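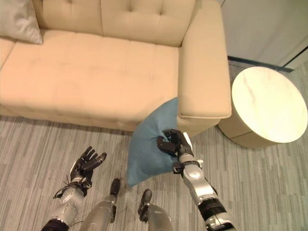

July 11, 2021

Sitting room day. I have been putting it off since April, when we brought the last boxes over from Mirgate and simply pushed them against whatever wall was free.

Started with the sofa. It is the cream one with the buttoned back, and every button has a dimple that collects dust. I went along the rows with the small brush and then the hoover nozzle. It took most of an hour. The seat has a darker patch towards the middle that I had hoped was only dirt. I went over it with a damp cloth and a drop of washing-up liquid, testing first on the underside, and left it to dry with the window open. By teatime I could not decide if it was any lighter. I will look again in the morning before I spend money on a proper cleaner.

Under the seat I found 14 pence, a pen lid and the instruction leaflet for the Onitz lamp, which we no longer have. Leaflet in the recycling.

The grey cushion stays at the left end. I tried it on the right for a bit and it was in the way of my elbow. There used to be two of them but the other went to Osau with the spare bedding and I do not expect to see it again. I might buy another, or I might leave it. One is enough for a sofa that size.

The round table with the marbled top is now right up against the arm, on the right. It had been drifting out into the room and I had walked into it twice this week. The arm is wide and flat enough to put a book on, so the table only needs to hold a cup and my glasses. Wiped the top and then ran a cloth round the groove in the base, where there was more fluff than I would have thought possible.

Hoovered the carpet last, along the stripes and then across them. With all those greys it does not show much, good or bad. I did the edge by the skirting board on my knees with the narrow attachment. The dark blue-grey paint there has held up well. I was doubtful about it against a white wall when we chose it, and I have changed my mind.

Still to do: the curtains, the shelf brackets, and the box marked Laur, which is all cables and old chargers. I opened it, looked in and closed it again – it can wait for a wet day.

Had soup and the end of the loaf at the kitchen table so as not to sit on the damp seat. My back is sore from the skirting. Early night, and the window in there shut before bed in case of rain.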